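Site guides > Winddale Works > Checklists > Hand protection and PPE store
Search this site Enter keywords Go

Hand protection inspection - monthly checklist with comments

Use one sheet per area. Tick, cross or N/A against each line, and write a comment for every cross. Comments below are from the September round at Winddale, covering the packing hall, the joinery shop and the Bjarnason annexe.

1. Storage

1.1 Gloves kept in a dry cupboard away from heaters - TICK
1.2 Oldest stock at the front - CROSS
Comment: The Delley delivery of 500 pairs was stacked in front of what was left of the summer order. Moved during the inspection. Whoever signs for the next delivery should put it at the back.
1.3 Sizes marked on the shelf edge - TICK
Comment: Labels for size 7 and size 8 are peeling. Still readable.
1.4 Chemical gloves kept apart from general handling gloves - TICK
1.5 Minimum stock held (2,000 pairs across the site) - CROSS
Comment: Count came to 1,858. The shortfall is nearly all in size 10. Order raised with Urnitz.

2. Issue and records

2.1 Issue book filled in for each pair taken - CROSS
Comment: Packing hall book is good. Joinery shop book has a gap of a week and a half with nothing in it, though stock went down over the same period.
2.2 Right glove named on the task sheet - TICK
2.3 New starters fitted for size - TICK
Comment: One person on the early shift had been wearing a size too big for most of a month. Changed on the spot. Loose fingertips are a snag risk at the banding machine, so check fit at the bench and don't go by what the form says.

3. Condition in use

Check a sample from each bench. Gloves must be off the hands and laid out flat, palm up first, then turned over.

3.1 No holes, splits or open seams
Packing hall - TICK
Joinery shop - CROSS
Annexe - TICK
Comment: Two pairs in the joinery shop had worn through at the thumb crotch. Both taken out of use.
3.2 Coating whole across palm and fingertips - TICK
3.3 Cuff grips the wrist and has not stretched - CROSS
Comment: Stretched cuffs on several pairs in the annexe. They let sawdust in and people then stop wearing them.
3.4 Fabric does not thin or part when pinched and pulled gently
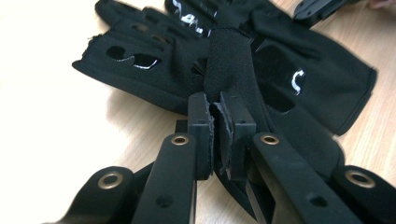 Try the back of the hand as well as the palm. Backs are often missed on knitted gloves, and they go thin over the knuckles well before the palm shows any wear. If the fabric stays puckered after it is let go, write that down but don't fail the pair on that alone.
Result: TICK in all areas.

3.5 Free of oil, glue and resin - CROSS
Comment: Glue on the fingertips at the edging bench. Set hard, can't be cleaned off. Replaced.

4. Disposal

4.1 Reject bin in place and labelled - TICK
4.2 Rejected gloves cut across the palm before binning - CROSS
Comment: 106 single gloves in the bin, most of them uncut. Some pairs had been put back into use from this bin in the spring, which is why the rule was brought in.
4.3 Contaminated gloves in the lidded bin only - TICK

Actions to carry forward

Joinery shop to bring issue book up to date.
Size 10 stock to be checked again when the Urnitz order arrives.
Scissors to be tied to the reject bin - the last pair went missing.
New shelf labels for 7 and 8.
Annexe cuffs to be looked at again next month, line 3.3.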